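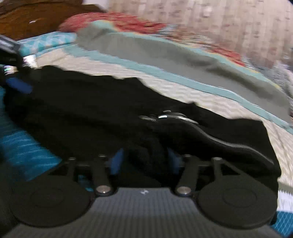

Does black dye really need more salt than the other colours?
Mostly it does. For the full black I go to 100 g of salt per litre, and for the mid greys and blues I get away with far less. Skimp on it and the cloth comes out a sort of tired aubergine.

Dye notebook, November, kettle on at half past eight

Picking up from the last page, where I'd run out of room. Batch 39 is the Zirnham black on the cotton jersey, same recipe as 38 but with the soda ash going in later. I wanted to see if the patchiness was the soda or my stirring (I suspect my stirring, I always suspect my stirring). Weighed out 966 g of dry cloth, which is more than the small pot likes, so it went in the big one with the dented lid.

Soaked it overnight in plain water with a drop of washing-up liquid. Dye pasted up with warm water first, then through the tea strainer. Do NOT skip the strainer, whoever uses the pot after me! The Sorkstead powder is lovely but it clumps, and every clump is a dark freckle that you'll find when the thing is dry and ironed and you were feeling pleased with yourself.

Salt in three lots, then 30 minutes of turning it over by hand before the soda. Long gloves. My left one has a pinhole in the thumb and I now have a thumb like a plum, so new gloves on the shopping list, along with citric acid and the fine pH strips. 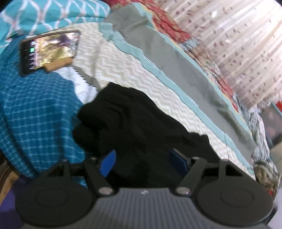
Black cloth on the bed, in a heap.

Rinsing took forever, as black does. Cold until it stopped pouring ink, then warm, then a proper hot soak, then another hot soak. I've written before that two soaks is plenty and I'm taking that back. The second bucket was still almost as dark as the first. Left it in a third over lunch and that one was only a weak tea colour, fine.

Rub test on white cotton: dry, nothing at all. Wet, a faint grey smear on the seam side. I'd call that a pass for a jumper and a fail for anything going near a pale sofa. The Ashby fixative might sort it, but the bottle's been open since spring and smells a bit odd, so I'd want to try it on scraps before I trust it.

Patchiness much better than 38, though there's a lighter streak near one selvedge where the cloth was folded against the side of the pot. So it WAS partly the stirring. Bigger pot or less cloth.

Also the water. The Plillavthorpe workshop is on soft water and their notes never mention softener, and ours furs up a kettle in a fortnight. I'd been copying their amounts straight across like a fool. Next go I'll put a teaspoon of softener in before the dye and change nothing else, otherwise I'll never know which bit helped.

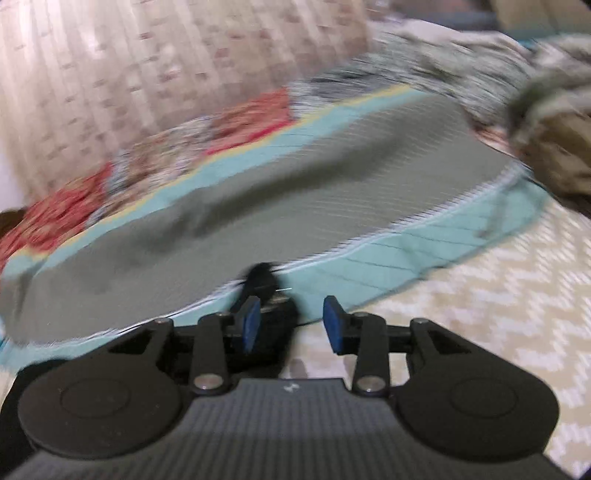
For batch 40

Same black, same jersey, half the cloth. Softener in first. Soda dissolved separately and poured down the side, away from the fabric. Cut swatches from 38 and 39 and staple them in here before they wander off. Pot needs a scrub with the cream cleaner, there's a tide mark.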